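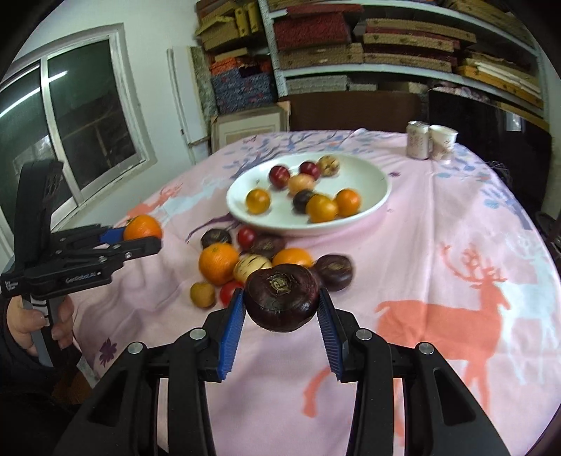 Fruit bowls, and what they are supposed to do for us

The Nilton household survey came back in February and its authors are very pleased with themselves. Of 2,047 people who replied, 754 said they eat more fruit when it is kept out on a plate where they can see it. Said they do. I would like to meet the person who fills in a form about fruit and admits to throwing the plums away.

I have kept fruit on the table for years. Plums and oranges go quickly in our house. Tomatoes go if somebody is making a sandwich. A pepino melon will sit there looking handsome in its purple stripes until it is soft, and then I eat it over the sink out of guilt. As for beetroot, I can't see who is meant to be tempted by it on the way past.

Oluf Vestergaard, who wrote the survey up, also recommends a wide, shallow dish over a deep bowl so that nothing gets buried. Fair enough, I'll give him that one. But a plate fills up fast, and the rest ends up on the tablecloth.

The Otbridge group is trying his "4 colours a day" plan until the summer. Send me your results, including the mouldy ones.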